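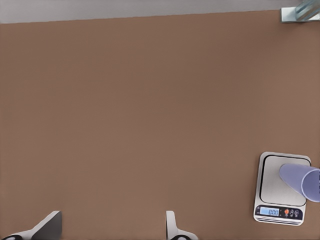 A reader from Trindine wrote to me that his classical guitar buzzes on the fourth string every winter, and he asked if he must lower the strings or raise them. My answer to him was: neither, first measure the humidity. The page below is the longer answer.

Sep 25, 2023
By the Grerna Guitar Notes editor

How to check a buzzing nylon string guitar before you pay for a repair

Put a small hygrometer in the case, close it, and wait one night. If it shows less than 40 percent, the top of the guitar has probably sunk a little and the strings came down together with it. Place a case humidifier and measure again after one week. My own guitar, a Boyer from 2000, needed 18 days before the buzz was gone, so please have patience.

If the humidity is good, look at the neck.

1. Tune the guitar to normal pitch. With loose strings the neck has another shape and your check is worth nothing.
2. Press the sixth string at the first fret and also at the fret where the neck meets the body.
3. Look at the gap under the string in the middle, near the seventh fret. A thin business card should just pass.
4. Do the same with the first string.

With no gap, the neck is too straight or bends backward. Many classical guitars have no truss rod, and then this is work for a repair person. If yours has a rod, turn it only one eighth of a turn, tune again, and play.

Next, play every fret on the buzzing string, slowly, and write down where you hear it. A buzz on one fret only means usually that the next fret is high. A buzz on the open string only is mostly the nut slot.

Check the strings too. I had once a Preko set on for more than 16 months, and the fourth string was worn flat over the frets. New strings solved it the same evening.

Do not file the saddle before all these checks are done. Bone taken away does not come back, and a new saddle must be fitted by hand.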